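**Tribuna de la Fundación Zendell**
31 oct 2025
Upendo Rugemalira, área de colecciones

# En defensa del cordón

La revisión de las normas de exposición de la Casa Ondudgate, que esta Fundación tiene encomendada, ha reabierto una discusión que muchos de nuestros colegas daban por cerrada: si las salas de objetos pequeños deben seguir delimitándose con cordones o si procede sustituirlos, de forma general, por vitrinas. El borrador que circula entre las áreas se inclina por lo segundo. Quien firma estas líneas sostiene lo contrario y agradece a la redacción de la Tribuna el espacio para exponerlo con algún detalle.

Conviene empezar por lo que se guarda. La colección Sirko, depositada en Ondudgate, reúne 284 piezas, casi todas de pequeño formato y casi todas de procedencia doméstica: cajas revestidas de cuentas, pisapapeles, marcos, bandejas, tacos de vidrio, placas decoradas, piezas de escritorio. Ninguna de ellas fue concebida para ser contemplada a través de otro material. Fueron compradas, regaladas o heredadas para estar sobre una mesa, a la altura de la mano, junto a otras cosas con las que no guardaban relación alguna. Esa vecindad desordenada forma parte de lo que son, y el inventario histórico la recoge con una precisión que los proyectos museográficos posteriores no siempre han respetado.

La vitrina tiene méritos que no se discuten. Protege del polvo, permite regular la humedad, disuade del hurto y tranquiliza a la aseguradora. Para el papel, para el textil y para los metales inestables es sencillamente obligatoria, y el reglamento vigente así lo dispone en su artículo 7. Nada de lo que sigue pretende alterar esa disposición.

La dificultad aparece cuando se aplica el mismo criterio a materiales que viven de la luz. Un objeto de superficie granulada o cristalina no tiene un aspecto fijo. Cambia cuando el visitante se inclina, cuando alguien pasa por detrás, cuando se abre una puerta al fondo de la galería. Encerrado en una urna, con iluminación propia y cenital, queda reducido a uno solo de esos aspectos, habitualmente el más plano. Con el vidrio y el metacrilato el perjuicio es todavía mayor, pues se coloca una transparencia delante de otra y el ojo deja de saber cuál de las dos ha venido a ver. Quien haya intentado apreciar las burbujas de un bloque colado a través de la pared de una urna conoce bien el problema.

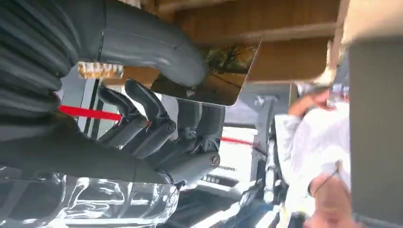 *Cordón rojo, panel delgado de esquinas redondeadas y bloque transparente de superficie facetada.*

Los paneles brillantes plantean una cuestión parecida. En una superficie pulida no siempre es fácil decidir si lo que se ve está impreso o se refleja en ella, si el árbol pertenece a la pieza o a la ventana. Hay quien considera esa duda un defecto de exposición que debe corregirse con vidrio antirreflectante y un ángulo calculado. A nuestro juicio, se trata de una propiedad del objeto, y el visitante tiene derecho a encontrarse con ella y a resolverla por sí mismo, dando un paso a la izquierda o acercando la cabeza. El cordón le permite ese paso. La urna lo permite también, pero añade sus propios reflejos, y la pregunta se vuelve irresoluble por motivos que no interesan a nadie.

Se objeta, con razón, que un cordón no detiene a quien está decidido a cruzarlo. Es cierto. Tampoco lo pretende. Un cordón grueso, de color franco, tendido a una altura razonable, es una indicación, y pertenece a la misma familia que el bordillo, la línea pintada en el andén o la voz baja de una biblioteca. Funciona por acuerdo. La institución manifiesta dónde termina el lugar del público y el público, en su inmensa mayoría, lo acepta sin que medie una palabra. Las instituciones culturales públicas harían mal en despreciar estos acuerdos tácitos, que cuestan poco y educan bastante.

En este punto el color merece un párrafo aparte. El borrador propone, para los pocos cordones que subsistirían, un gris claro «visualmente neutro». La propuesta procede de la empresa Tonel, responsable del mobiliario, y responde a un gusto comprensible por las salas silenciosas. Sin embargo, una barrera que procura no ser vista incumple su única función. El rojo se distingue por el rabillo del ojo, se distingue con poca luz y lo distinguen los niños. Además, fija una distancia sin necesidad de cartel, y todo cartel que se retira de una sala de objetos menudos es espacio que se devuelve a los objetos. Los cordones grises se ensayaron en la galería baja durante el mes de marzo. Los partes de sala de aquel periodo, que cualquier miembro del personal puede consultar, mencionan tropiezos en 2 ocasiones y un número bastante mayor de advertencias verbales. No constituyen un estudio y no se presentan aquí como tal; sí justifican, al menos, cierta prudencia.

Queda la cuestión de la distancia, sobre la que esta área mantiene una posición más exigente que la del propio borrador. Hoy el cordón se coloca donde el pavimento lo consiente, y en algunas mesas las piezas quedan al alcance de un brazo extendido. No es admisible. Proponemos que entre el cordón y el borde del soporte medien 100 centímetros en toda mesa abierta, sin excepciones por razones de circulación, y que las piezas de menor tamaño se sitúen en la mitad posterior del soporte. Si la sala no lo permite, debe reducirse el número de piezas expuestas. La costumbre de mostrarlo todo, muy arraigada en Ondudgate, ha hecho más daño a la colección que la falta de urnas.

Esa medida tiene un inconveniente evidente: a cierta distancia, lo pequeño se ve peor. Sería deshonesto ocultarlo. Un taco de vidrio apoyado al fondo de una mesa pierde parte del detalle que hemos elogiado más arriba. Se puede compensar de varias maneras. La inclinación de los paneles ayuda mucho, siempre que el apoyo sea estable. Ayuda también elevar ligeramente las piezas del fondo, separar las transparentes de las claras y evitar los manteles estampados, que en las últimas temporadas han proliferado sin criterio conocido. Y ayuda, sobre todo, poner menos cosas.

En cuanto al coste, el borrador cifra la adquisición de urnas para la galería alta y omite su mantenimiento. Toda superficie transparente expuesta al público se llena de huellas, y limpiarla exige abrir, retirar, desplazar y volver a cerrar, con el riesgo que cada una de esas operaciones lleva consigo. En el archivo de incidencias de la colección, los daños anotados durante trabajos de limpieza superan con claridad a los atribuidos al público. Una mesa abierta también se limpia, desde luego, y también ahí se producen accidentes, pero el acceso es directo y se trabaja con las dos manos libres y la pieza a la vista. Quien haya levantado la campana de una urna grande entre dos personas, con una caja de cuentas debajo, entenderá la diferencia.

Se nos ha preguntado si esta posición no obedece, en el fondo, a la nostalgia por un tipo de sala que ya no se lleva. Es posible que haya algo de eso. El cordón rojo recuerda a los vestíbulos de los teatros, a las inauguraciones y a las visitas escolares, y una parte del público lo asocia con una solemnidad que las instituciones llevan años intentando corregir. La solemnidad, con todo, admite grados. Entre el objeto sepultado en un cubo y el objeto abandonado a su suerte hay un término medio que el visitante comprende de inmediato, y no vemos motivo para renunciar a él por una cuestión de moda.

En consecuencia, el área de colecciones ha trasladado las siguientes peticiones para su incorporación al texto definitivo:

- Mantener la vitrina como obligatoria únicamente para los materiales enumerados en el reglamento vigente.
- Conservar el cordón rojo en las mesas abiertas de ambas galerías.
- Fijar por escrito la distancia mínima entre el cordón y el soporte.
- Revisar, antes de cualquier compra de mobiliario, el número de piezas expuestas por mesa.

Las observaciones de las demás áreas pueden remitirse por el procedimiento habitual. Se ruega que, en la medida de lo posible, indiquen la mesa y el número de inventario de las piezas a las que se refieren, dado que varias de las recibidas hasta ahora hablan de «la caja dorada» y en la colección Sirko hay unas cuantas.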